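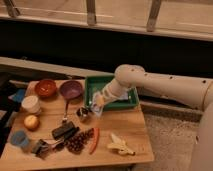

Notes from the Wastby open lab, Oct 24, 2021

Members who signed up in April for the fall visit to Wastby got two hours on the floor with the manipulation group. The session covered one station, a single arm working over a small wooden table, and one task family: moving objects between the tabletop and a green tray. Muthoni Sang ran the station and took questions between runs.

The table is kept crowded on purpose. Bowls, cups, a banana, a chili pepper and a pile of small round fruit share the surface with the tray, and the planner has to treat everything it has not been told to move as an obstacle. Sang's group stopped testing on cleared tables last year. Their success figures dropped when they did, and she considers the lower figures the useful ones.

Each run starts from a short typed instruction. The software, called Fuvik, splits it into a target, a grasp and a release point. Fuvik then proposes up to 80 candidate grasps, scores them and discards any whose approach path passes too close to a neighboring object. What remains goes to the motion layer, which is older code and was not the subject of the visit.
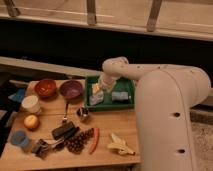

The tray has raised sides, and these cause more trouble than the size of the table would suggest. A grasp from directly overhead clears the walls but gives poor purchase on flat items. A tilted grasp holds better but can bring the wrist down onto the rim. The current rule is to try overhead first and tilt only after a failed lift. Several visitors asked why the tilt is not learned. Sang's answer was that it was, in an earlier version, and the learned policy hit the rim often enough that they went back to a rule.

Pale and thin-walled objects are the second known problem. Depth readings on translucent plastic are noisy, and the edges tend to merge with whatever lies behind them. The training set holds roughly 3000 recorded episodes, of which 39 were set aside as a fixed test for this class of object. The group reruns that test after every software change and keeps the results on a shared sheet.

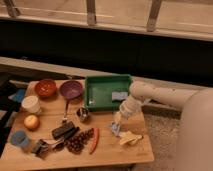 Soft food items are handled under a separate force limit. The limit is set per object by hand, and Puspita Rondonuwu, who maintains the object list, would like to replace it with an estimate taken during the first moment of contact. That work is planned with Santoso, who supply the fingertips. No date was given.

Questions at the end were mostly about cycle time. The arm is run well below its rated speed during open sessions, so timings taken by visitors should not be compared with the published ones. Reset between runs is done by hand from a printed layout.

Slides are in the members' folder under Utside. Corrections to these notes can go to the newsletter address.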